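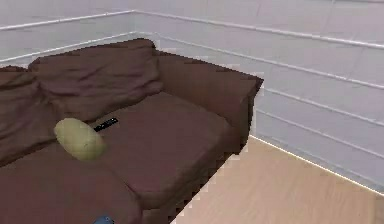 Does passing a simulated pick-and-place test mean a home robot is safe to run around people?

It means the robot's software found and reached for an object in a computer model of a room. Safety around people is a separate matter, covered by separate tests on the real machine, and you should ask to see both sets of results.

Gusside Household Test Pack
Sold by Bulon. Edition 4, revised Oct 10, 2024.

We sell simulated rooms for checking mobile robots before they go near a real living room. We also spend a fair part of our week telling buyers what the rooms can't show, so this page is longer on limits than most product pages.

What you get

Furnished rooms with soft seating, hard floors and small household objects, rendered from the robot's own viewpoint. A typical sofa task puts a remote control on a seat cushion near a smooth oval object and asks the robot to fetch one and leave the other alone. The two lie close enough that, from some angles, one partly hides the other. That overlap is deliberate. Plenty of fetch demos set the target by itself on a bare table, and the score from a bare table says very little about a couch.

Every task comes with a written start state, a written end state and a list of what counts as a failure. Touching the wrong object is a failure even if the robot goes on to pick up the right one. So is pushing the target off the furniture. We had arguments with customers about the second one and kept it.

What it does not cover

Cushions. Ours look creased and puffy, and that is most of what they do. The contact model is simple, and a gripper pressing into real upholstery will sink, drag and catch in ways the pack doesn't reproduce. If your grasp plan depends on pushing down into a seat, test it on a seat.

Edges. At the default render setting, furniture outlines can come out stair-stepped against the floor. A vision system trained only on these images may learn the steps. Mix in camera images from real rooms, and report the mix.

Force and speed limits. The pack logs commanded motion. It doesn't measure what a person would feel if the arm hit them, and no log file from it should be attached to a safety file as though it did.

People and pets. There are none in Edition 4.

About the standards question

Buyers ask whether the pack is "compliant" with ISO 13482, the standard for personal care robots. The question doesn't fit. A set of rendered rooms is a test tool. The standard is about the robot, the hazards it brings and what the maker has done to reduce them. Simulation can help you look for hazards early, and we think it's useful for that. We would be wary of any vendor who prints a standard number next to a simulator and leaves it there.

How we ask you to report results

Aldana Toledo wrote the reporting rules after a March review in which two labs quoted scores for the same task that couldn't be compared. One had restarted every run that began badly.

Run each task at least 10 times with the start positions shuffled.
Report all the runs, including the ones you stopped.
State the software version, and don't change it partway through.
Say whether a person stepped in, and when.
Publish at least 5 failure clips alongside any success clips, or all of them if you have fewer.

These are license terms. We've pulled one license over them so far, and it was a good customer.

Hardware profiles

Profiles are included for the Gustent arm and the Meléndez mobile base. Others can be added from a standard robot description file. Allow roughly 7 working days if you want us to do it. A profile copies the reach and joint limits on the maker's data sheet — it doesn't check that the data sheet is right. Measure your own unit.

Before you order

Read the limits section again with whoever signs off on your risk assessment. If they were hoping the pack would shorten physical testing, call us first. Beathag Cruickshank handles technical questions before sale and will tell you if a cheaper tool would do.

Single-site license, one year of updates. Returns accepted until the license key is activated.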